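Service Robots in Real Rooms
Handout 9: The Kaltolier bathroom fault

Okay, so last time we did the tidy version of fault analysis, with the boxes and the arrows, and a few of you told me afterward that it all seemed a bit obvious. Fair enough! This week we're doing a messy one. It comes from the Kaltolier trial, which I worked on through most of July, and I still get a little hot in the face when I think about it, because one of the bad decisions in it was mine.

Read this before the session and bring the fault timeline from the course page (you'll want it on paper, trust me, the rows are long).

What happened

The task was a dull one. Drive into a guest bathroom, line up with the vanity, pick up a bottle from the counter, put it down again a little further along. Kaltolier had us running this in several rooms, and the software stack was one we'd put together ourselves: a people detector called Borix, a map layer called Aravena, and a motion planner on top that never got a nice name.

On run 424 the robot was in position at the counter and about to reach. Then it stopped, raised a "person in workspace" flag, and waited. Fine. It's supposed to do that. The operator checked, saw that the space in front of the robot was clear, and cleared the flag. It came back. She cleared it again and it came back again, and this went on until she did what any tired person would do at that point and switched person checking to "advisory," which let the arm move with the flag still up.

The arm moved. It went for the bottle, the bottle was fine, everybody was pleased. And then somebody stepped in from the side to wipe the counter, the detector raised a perfectly correct flag, and the arm kept right on going, since we had told it that flags were only advice. It bumped his forearm at low speed. He had a red mark and a short temper for the afternoon. I count this as an injury and so should you.

Why the flag kept coming back

Borix was right that there were people in the image. It was wrong about where they were. A wall mirror over a vanity gives a camera a second room to look at, with its own people and its own door, and a wrist camera pointed across the counter gets a whole lot of that second room. Borix worked out position by taking the box around a person and casting a ray out from the camera, and it had no idea that the ray ought to bounce. So someone standing well behind the robot got placed on the far side of the wall, straight ahead.

Now, you'd think "far side of the wall" would be harmless. I thought so too. But Aravena wouldn't store anything beyond a known wall, so it did something sensible-sounding and pulled the point back to the nearest free cell. The nearest free cell was the strip of air right above the counter. Our ghost people ended up exactly where the gripper wanted to go.
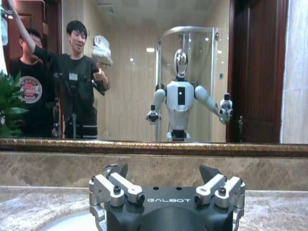 Úna Mac Suibhne objected at this point when I gave the talk version, and I'm passing it on because she was right: the mirror is a distraction, she said, and if you fix the mirror you'll be back in a month with a glass shower door, and then a polished elevator, and the real fault is that one switch could turn a stop into a suggestion.

I argued with her for a good ten minutes and lost. So please keep two separate questions in your heads as you work through this. Why was the flag false? And why could a false flag lead to an arm touching a person? The first one is a perception problem and a pretty fun one. The second is the safety problem, and it would still be there if every mirror in the building came down.

The robot also sees itself

A side effect I want you to know about, because it cost us days. In a room like this the camera can pick up the robot's own reflection: head, torso, both arms. We had a self-filter, of course, but it worked from joint angles and masked out the places where the arms really were. It didn't mask the reflected ones. On some runs Borix decided that a humanoid shape with two arms out was a person, and so the robot politely stopped for itself and waited for itself to leave (I laughed, then I looked at how many hours we'd logged that way and stopped laughing).

Look for this in the timeline. The giveaway is a "person" who moves only when the robot moves. Between rows 3 and 10 you should be able to find one if you compare the box height with the base velocity.

My part in it

The advisory switch was my idea. I put it in for bench testing, when the arm was bolted to a table behind a fence and we needed to collect detector output without stopping every few seconds. It was never meant to leave the bench. But I didn't take it out of the build, I didn't put a lock on it, and I gave it a friendly little name in the operator menu. The operator did nothing strange. She had a tool in front of her that made the problem go away, and it had a label that sounded approved.

I also knew about the false flags before run 424. They were on the Prustwood tracker as item 909, marked "nuisance," with my initials next to it. Nuisance! Please never mark a safety stop as a nuisance. A stop that fires too often is a stop that people will learn to get around, so it's a hazard from the day you notice it, even while it's failing on the cautious side.

What we changed

The advisory mode is gone from anything with wheels. If you need raw detector output, you now play back a recording.

A person flag that can't be resolved ends the run. Clearing it the second time takes someone walking up to the robot and pressing the reset on the base — slow on purpose, and yes, people complained.

Mirrors and big glass panels get drawn into the map by hand before the first run in a new room. Anything detected through one of those patches is reflected back across the plane, so a person behind the robot is placed behind the robot. This mostly works. It falls down when the mirror has a beveled edge, or when the map is off by a couple of degrees, and I'd love for one of you to take that on as a final project.

Aravena doesn't snap points to free cells anymore. A point that lands somewhere impossible gets reported as impossible. I think this is the change I like best, because the old behavior had been hiding bad data from us for ages and making it look neat.

And we dropped the idea that the wrist camera should be doing this job at all. It's there for grasping. It points wherever the arm points, which means the area it watches changes all the time and has big holes in it. Person stops now come from scanners on the base, with the cameras allowed to add a stop but never to cancel one.

For the session

Draw the chain from reflection to forearm, with every place where it could have been broken. Mark which of those are perception and which are design or procedure. Most people come in with a drawing that is nearly all perception, so if yours looks like that, go back and have another try.

Then write me a paragraph on what the operator menu should have said. Short is fine. I'll put a few of them up on the screen (no names) and we'll pick at them together.

Reading is chapter 3 of the course pack, the part on overrides. Skip the math at the end unless you like that kind of thing. The timeline has a typo in the last column heading, which should say meters per second.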